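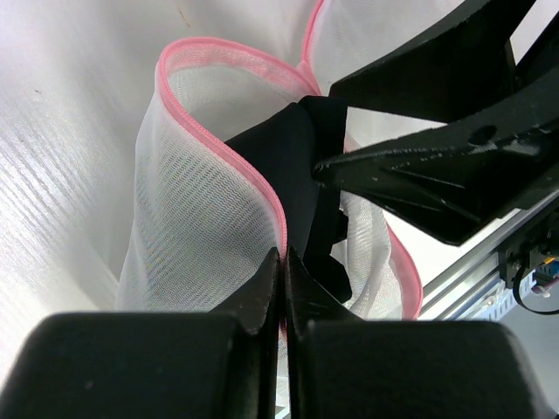

Do both arms have to stop before a person reaches over the rail?
Both of them, every time, and the pause has to show on the operator screen before your hand crosses. One arm paused and one still live counts as live.

Mesh bag set, README and cell rules
Last edit 9/15/26, Zhuoran Lu

Read this before you book the cell or train on the data. Short version of the Bustos house rules plus the card for the laundry bag recordings. Long version is in the Demeo folder, same names, more words.

What's in it
Two-arm teleop episodes, soft items and a mesh wash bag. Loading, unloading, opening and closing the mouth. 200 episodes kept. 40 more in the rejects folder, don't train on those unless you want failures, and if you do say so in your run notes.
Wrist views and a fixed view of the whole table. Joint states, gripper opening, operator ID (number only).
Task string is free text, typed by the operator. Spelling varies. "mesh bag" "meshbag" "net bag" all the same thing.

Before a session
Clear the table. Table means the white surface, all of it, tools too.
Check the cables on both forearms, clips closed, slack at the elbow. Move each arm through full reach by hand-guiding, slowly, and watch the loops. Cable goes tight anywhere = stop and re-clip.
E-stop test, both buttons. Write it in the log. An unlogged test is a test that didn't happen as far as the audit is concerned.
Gripper force at the fabric preset. Not the default. Default is set for Bramico's hard parts and it will tear netting.

Working with thin fabric
Pinch on the binding where you can. Piping takes load, netting doesn't. If you have to grab the netting, take a fold of it, not a single layer.
No pulling against each other past the force limit. The limit is there, the software will warn, but the warning is late on stretchy stuff. Watch the fabric.
Dark items against black fingers are hard to see in the wrist view. Use the fixed view to confirm before you close. This is the most common reason for a reject.
Zippers, if your item has one: one arm holds, other arm moves. Never both moving.
Snagged thread: open the gripper, pause both, then a person frees it. Don't shake it off with the arm. We lost a finger pad that way in August.

Labels
Success = item fully in (or out) and nothing caught in the fingers at the end. Half in is a fail, even if it looks fine.
Labeled by the operator, then checked by a second person who wasn't driving. Disagreements go to Zhuoran. 11 are still open, they're flagged "review" and left out of the kept count.
Don't relabel in place. Make a new column with your initials.

Positions during an episode
Only one arm needed? The other one stays parked over the table, gripper open and clear of the work. Not tucked behind, not hanging past the rail. The fixed view should show both arms at all times so whoever is checking later can tell what each one was doing.
Basket goes in a back corner. Rim clear of the wrist when the arm is at rest if you can manage it, and if you can't, slow the approach speed.

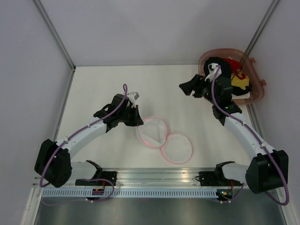
After a session
Park, pause, power down, in that order.
Wipe the table and look for loose threads around the front rail and the slotted strip. Threads get into the wiring.
Damaged bag comes out of rotation that day. Note the episode number where you first saw it.
Upload before you leave. Local disk gets cleared at 100 episodes and it does not ask.

Who can run it
Anyone signed off on the Valeva checklist, both pages. Watching somebody else drive is fine without sign-off if you stay behind the floor line.
New operators: first sessions with a second person on the E-stop. Those episodes go in with tag "new_op". They are usable data, just slower.

Known problems
Timestamps drift a little between the wrist views and the fixed view. Align on gripper close events, the script is in tools/.
Lighting isn't controlled. Reflections on the table come and go.
Few bag types, so don't claim anything general about fabric from this. If you publish with it, put that in the limits section.
Some early task strings are blank. Will fix, havent yet.

Use
Internal and partners with a signed form. No faces or voices are recorded and it should stay that way, so if you spot a person in any view, report the episode number and dont copy it any further. Questions to Zhuoran Lu, Bustos cell channel.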